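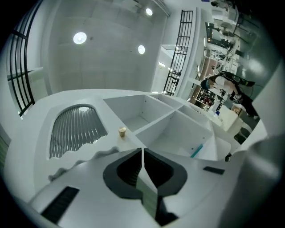 One reply to the last thread asked why a shipping label that scanned fine in May would come back unreadable in the fall, when the carton had never left the shelf. Fair question. Long answer, so it gets its own thread.

Start with the paper. Most shipping labels are direct thermal. There is no ink and no ribbon. The coating holds a colorless dye and a developer, and the print head heats small spots until the two react and turn dark.

The reaction can go wrong in two directions afterward. Heat darkens the background. Light, oils and plasticizers fade the print. A scanner only cares about the difference between dark and light, so either one will kill a barcode.

Thermal transfer is the other kind. A ribbon carries wax or resin, and the head melts it onto plain stock. It costs more per label and somebody has to change ribbons. It also lasts for years in a stockroom if the ribbon and stock are matched.

Quick test if you don't know which you have: drag a fingernail hard and fast across a blank part of the label. A dark streak means direct thermal. Do it on a spare.

Now the numbers. Last audit at the Kahsay warehouse in Ustville, dated 10/04/2019: 652 labeled cartons in long-term storage, 81 that would not read on the first pull of the trigger. All direct thermal, all economy stock without a topcoat.

Almost 70 percent of those failures were on one run of shelving under the skylights. Same label roll lots as the rest of the building. Same printers.

Sunlight does two jobs there. UV breaks down the image, and the warm shelf tints the background gray. You lose contrast from both ends.

The rest were mostly tape. Clear packing tape over a direct thermal label is a very common habit and a poor one. Some tape adhesives attack the coating. The bars go brown, then pale, starting under the edges of the tape.

Tape also adds glare. A laser scanner held square to a glossy surface gets a bright reflection straight back and misses the code. Tilting the scanner a little fixes that, which is why people think the label is "temperamental."
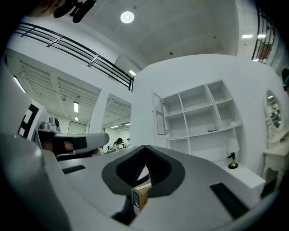
Small carton, white label on the front face.

On small cartons the placement matters more than the stock. Put the whole label on one flat face. If a code wraps over an edge, the bars past the fold are at a different angle to the scanner and the read fails.

If it doesn't fit on one face, print a smaller label with a smaller code. Do not shrink the image in the driver. Scaling moves bar edges off the printer's dot grid, so some bars come out one dot wide of where they should be and others one dot short.

Pick a bar width that is a whole number of printer dots. The Prorkov desktop units we run let you set this directly. It is buried under "symbol options" and the default is fine for large labels only.

Quiet zone: the blank margin at either end of a linear code. Minimum is ten times the narrowest bar for most of the common types. People put a logo or a border line in it because it looks empty. It is supposed to look empty.

Bar direction. Printed with the bars running the same way the paper feeds (picket fence), a dead element in the print head takes out a thin line parallel to the bars and can change a bar's width. Printed across the feed (ladder), the same dead element only cuts a small gap through each bar, and the scanner can read above or below it.

The trade is that ladder codes show feed problems. A worn roller stretches or squeezes bars. Clean the roller when you clean the head.

Darkness setting. Higher is not better. Too hot and the bars spread into the spaces, worse in ladder orientation because the head is still cooling while the paper moves. Turn it down until the bars start to look broken, then come back up 2 steps.

We switched the long-term shelves to Druvetti transfer stock with a wax-resin ribbon. Outbound parcels stay on direct thermal. Those labels need to live through a few days in trucks — paying for years of life would be a waste.

Storage of blank rolls, which gets skipped: keep them in the wrapper, away from the heater, and use the oldest first. An old roll prints weak at the same setting, and the usual response is to crank the heat and wear out the head.

For cartons already on the shelf with fading labels, reprint while the old one still scans. Cover the old code completely. Two readable codes on one face means the scanner picks whichever it meets first.

Someone will ask about 2D codes. Yes, the error correction helps with scratches and small gaps. It does very little for a label that has gone gray all over.

Ribbon and stock pairings for cold storage are a separate thread. The adhesive is the main problem there, and the testing on ours is still running.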